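Tuesday at the folding table

I promised I'd write more about work, and this is the post, because our little corner of the Siston costume warehouse has changed more since February than in all the years before it.

Quick background if you're new. We rent out costumes and plush outfits to schools, theaters and party places. They go out clean and folded, they come back in bags, and somebody has to pull every single one out, check it, find the holes that are supposed to be there, find the ones that aren't, and get it folded for the shelf. On a normal day that's 324 pieces. In the fall it's a lot more, and my shoulders can tell you all about it.

The washing went automatic first, then the shelving (Fondeck carts, which I love, they beep at you like polite geese). Folding was always the part people said a machine would never do. A T-shirt, maybe. But fleece bunches up, hoods flop over, and an ear looks just like a sleeve until you've got your hand in it!

So now we teach it. Kundaslow is what we call the whole project, and for part of each shift a few of us stop folding by hand and do the same job with a hand-held gripper. You pinch, you lift, you lay it down, and your movements get saved so the folding arm can learn from them.
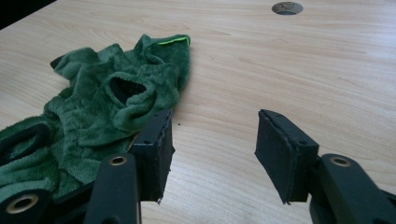

Photo: Siston floor team

The green ones are my favorites to practice on. Plush that thick doesn't want to lie flat, and you have to decide where to grab before you close the fingers. I always hunt for the point of the fabric first, then shake the rest out from there. My neighbor at the table starts from an opening and works outward – we've argued about it over lunch more than once, and the arm is getting both versions.

My first session was 30 tries and I was terrible. You lose all the feeling in your fingertips, so you start watching the cloth much more closely than you ever did before. By the end of that week I'd done 126 and I was hooked. I even fold my own laundry differently now.

What changes for us? The schedule, mainly. Savchuk, the repair room next door, used to get whatever hours were left over, and now four of us rotate through there and are learning to replace zippers and patch linings. I like that work so much more than hour six of folding. The pay step for the teaching shifts came through too, after some pushing.

There are things I still want answered. Who gets the evening shift when the arm can run it? Do the new hires learn to fold by hand at all? I asked at the last floor meeting and we got half an answer, with the other half coming next month.

Meanwhile the arm got through a rack of 96 capes last week and I stood there clapping like a kid at a parade. Dragons are next on the list, tails and all.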